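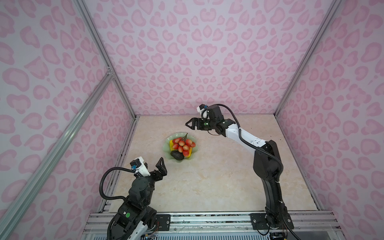 Fruit is a brilliant thing to teach with, and I'll spend most of this talk telling you why. I'm Milagros Yupanqui, I look after example gathering on the Flurovley project, and yes, I chose the pink walls (pause, let them laugh). Everything we teach the arms starts with a person doing the job through them. We call one go at the job a take. The job for this batch sounds like nothing at all: fruit out of the green bowl, fruit back into the green bowl. Two arms, one bowl, and people still find new ways of doing it every afternoon!

## What's in the batch

- We closed it in May with 2,789 takes kept.
- 162 more were set aside. Not thrown out, just parked – more on those in a minute.
- Each take has a sentence typed with it, in the words of whoever was driving. "Put the avocado in the bowl" is fine. "Tidy up" is not, and we got an awful lot of "tidy up" in the first week.

(If anyone asks about the software: Zavonetti does the recording, Chien does the sorting afterwards. Don't get dragged into file formats, there's a break for that.)

## Starting positions

My favourite subject, sorry. If the fruit always starts in the same spot, the arms learn the spot and learn nothing about fruit. So we move things. We put the avocado near the squash, we push the orange off on its own, we leave the strawberry nearer the front than feels natural. People are terribly neat when left to themselves and will lay everything out in a row like a market stall, so now we have a stack of shuffled cards and you set the table by the card you draw.

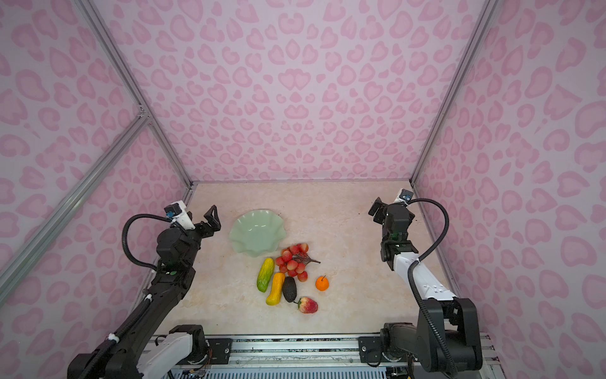
## The view from the wrist

*Reading time: 2 minutes* 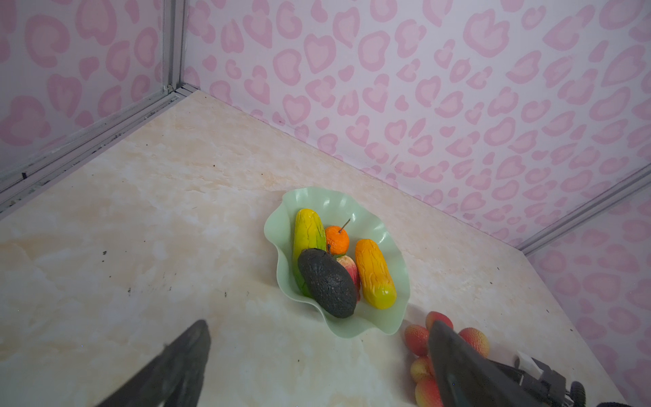 *(3 minutes if I get carried away)*The overhead picture is lovely for visitors, but for the close work I care far more about this one. Look how much the bowl hides once it fills up. The avocado is lying over part of the yellow-green gourd, and there's a pinkish fruit underneath that you only half see. A person driving will happily reach for something they remember putting there. The learner has no such memory, it has the picture, so we ask drivers to go for what they can see first and work down.

The lychees come up a lot in questions. Yes, the bunch counts as one item. We argued over it for ages and I lost – I wanted each one named. Loltileo, who supply our typed-sentence checks, were on the other side, and their argument was that you can't pick up one without the rest coming too. Fair enough.

## Takes we parked

Back to the 162. Most are wrong-sentence takes: the driver typed "orange" and then moved something else. The movement is perfectly good, so we'd like to retype them and let them back in. A few are long dithers where both arms wait for each other like two people at a doorway. I'd keep those in a separate pile and I'd love to hear what other groups do. (Actual question, wait for hands.)
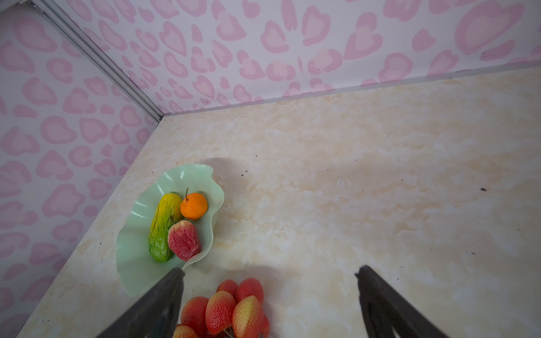

*Strawberries between the fingers, three items already in the dish.*

I like finishing on a view like that because it makes people guess the sentence. Try it on the room! Someone will say "pick up the strawberries", someone will say "add the strawberries to the dish", and both would pass our check. We keep both wordings on purpose, and the next batch will have a second person write a sentence for about 700 of the takes without seeing the first one.

If there's time, show the shuffled cards. They're in the front pocket of my bag, and I need the whole stack back afterwards, please.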